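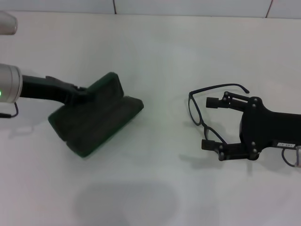 Section 6. Daily work at the case packing table

6.1 Who does what

Before the two-arm cell came to the Ledova packing room, one person opened the case, put in the glasses, closed the lid and filled the tray. Now the arms work with the case and the glasses, and the operator prepares the trays, checks the finished work and decides when the cell must stop. The operator is responsible for quality in the same way as before. Please read this section together with the shift plan, as the breaks are also changed.

6.2 Before the start

1. Sign in on the panel with your own code. Do not work under the code of a colleague, also not for a few minutes.
2. Wipe the table with a dry cloth. Small dust is easily carried into the lenses.
3. Take away cups, pens, phones and spare cases.
4. Look at the finger pads. If a pad is worn or has a sharp edge, call maintenance.
5. Choose the order on the panel. The normal batch is 138 pairs. For Trutotbridge orders it is 200, and two operators share it.
6. Press Camera Check and open the wrist views one after another.
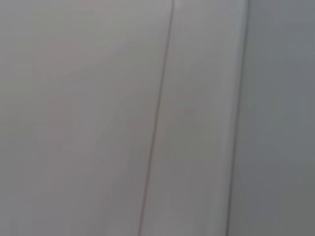

Figure 6-2. Wrist view with grey surfaces and a dark seam. No case or glasses in view.

7. If a wrist view has neither case nor glasses in it, as in Figure 6-2, do not confirm it. Press Home, wait until both arms stand still, and open the view again.
8. When all views are confirmed, close the gate and press Start.

Note: The wrist views are a little soft also when everything is in order. Clean the camera glass only if you see spots which stay in the same place while the arm moves.

6.3 During the run

The operator stays within reach of the stop button for the first 5 pairs of each order. After this you may prepare the next trays at the side bench, but the panel must remain in your sight.

One arm handles the case and the other handles the glasses. Do not help them by hand. Many of us packed by hand for years, and the wish to push a lid or turn a temple is strong – please press Pause and wait for the white lamp on the panel first.

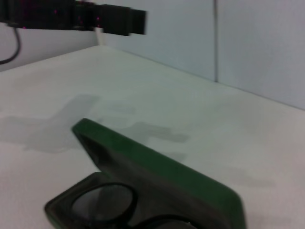
Figure 6-3. Wrist view with a green object, probably the case, and dark-framed glasses at the bottom edge, arm at upper left.

If the case or the glasses are partly outside the wrist view, compare with the table view before you decide to pause. The wrist view alone does not show enough for judging if the glasses lie correctly.

CAUTION: Never reach over the table while an arm is moving, even slowly. The gate is not to be held open with a tray.

6.4 Stops and handover

After three stops in one order, finish the batch by hand and write "manual" on the sheet. This is not counted against the operator. Bogumił Dudek collects the sheets on Wednesday and changes the settings if it is necessary.

At handover, tell the next person which order is running and what was stopped. Speak it, do not only write it. Questions about the new duties, pay grade or the training in October go to Carol Sowerby in the shift office.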